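Plinska Lane Allotment and Garden Society
Minutes of the April general meeting
Held in the long room, 7 p.m.

Opening

The chair opened the meeting at 7 p.m. and again at 7:15, when the people who had been looking for parking came in and asked what they had missed. They had missed the apologies for absence, which were read a second time.

Minutes of the last meeting

Accepted, with one correction. Under "Pests," the word "neighbors" should read "voles." The secretary regrets the error and has written to the neighbors.

Matters arising

The gate. The new latch has been fitted. It now closes so well that two members were shut in over a lunchtime and had to be let out by the mail carrier. Agreed that the latch is an improvement. Agreed also that a second key be cut and hung on the inside, and that the inside be clearly understood to mean the side with the vegetables.

The Hastenov pump. Still at the repair shop. The shop says it is waiting for a part. The society has now been told this in three different months by three different people, all of them very pleasant. The secretary is to ask what the part is called, so that we can at least refer to it by name.

Water

With the pump away, the upper plots are being watered from the tank by the shed, and the lower plots are being watered by the upper plots. The lower plots have no complaint about the quantity but would like some notice. It was proposed that upper plot holders water before 9 a.m. and call down the hill first. A member asked what should be called. There was a longer discussion of this than of anything else on the agenda. "Water" was adopted.

Compost

The heap behind plot 50 has reached the top of its boards and is leaning on the fence. One view was that it should be turned. Another was that it should be left alone and given a year, as heaps were in former times. A third was that the person who keeps adding grapefruit should stop. All three views were put to a vote and all three passed.

Members are reminded that the following do not belong on the heap: bread, fish, carpet, the Clatance seed catalog (the cover is glossy), and the sign saying what does not belong on the heap.

Seed order

The joint order with Clatance came to $299 before shipping. This is higher than last year. A good part of the increase is squash. Members were asked whether anyone had meant to order so much squash, and it was established that everyone had ordered a little in case the others forgot. The surplus will be offered to the Ojeda Street gardeners, who offered us theirs last spring and may remember how that went.

The potato order arrived in good condition and has been set out to sprout on the windowsill of the long room. Other users of the room have asked whether this is permanent.

Harvest supper

The date is to be settled once the hall on Ojeda Street has replied. Soup and bread as before. The sign-up sheet will go up in the shed in June, and members are asked to write what they are bringing instead of "something," which was brought eleven times last year and proved to be coleslaw.

A large metal bowl is available for salad. The smaller bowls were last seen at the previous supper, and anyone who has one at home is invited to leave it on the shed step after dark with no questions to follow.
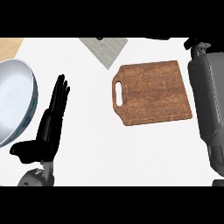

Silver bowl, left, on the white tabletop.

A motion to limit speeches at the supper to 4 minutes was carried. The member who spoke against it did so for nine.

Shed

The shed roof lets in rain over the tool rack and nowhere else. Two quotes have been received. The first is for patching the roof and the second, from a member, is for moving the tool rack. The second was accepted.

The rake with the blue handle has come back. The society thanks whoever had it and notes that it has been sharpened, though it is a rake.

Any other business

A request was received to allow hens. Deferred to the next meeting, as it was the last time, and the time before. The applicant asked that the minutes show a certain weariness.

A complaint was received about wind chimes on plot 7. The owner said they kept the birds off. The holder of the next plot said they would keep anybody off. Referred to the two plots concerned, who are to try a week without chimes and count the birds, if they can agree on what counts as one.

Next meeting

In May, same room, 7 p.m. Please bring your own mug. The meeting closed at 9:10, when the lights went off on their timer, and the vote of thanks was taken in the dark and appeared to pass.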